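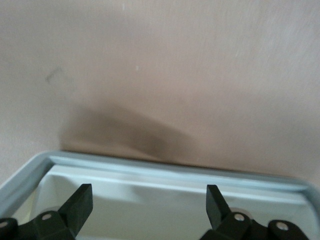

Derklow tightens rules on interior wall coatings in rental units

DERKLOW, May 12, 2026 - Owners of rental housing in Derklow will have to record the type and age of interior wall paint before a unit changes hands, under a revised maintenance code approved this week. The code takes effect in July.

The rules cover 236 buildings, most of them in the Eveck district. Matte finishes remain permitted in living areas and bedrooms. Kitchens and bathrooms must be finished in a washable coating with a satin or higher sheen.

Under the previous code, a landlord could charge a departing tenant for a full repaint if any wall showed marks. The new text limits the charge to the affected wall and rules it out entirely where the existing coating is more than 8 years old. Scuffs, light smears and uneven fading are now classed as ordinary wear.

Gono, a property manager with units in both parts of the city, said it would move its older apartments to a scrubbable matte product before the deadline. The company put the added cost at about $100 per room.

Paint supplier Vuorinen said touch-up work on flat finishes often leaves visible patches - even with paint from the same batch - and that repainting corner to corner gives a more uniform result.

Inspections will be carried out on complaint only. Owners who fail to keep records will receive 2 written notices before a fine is issued.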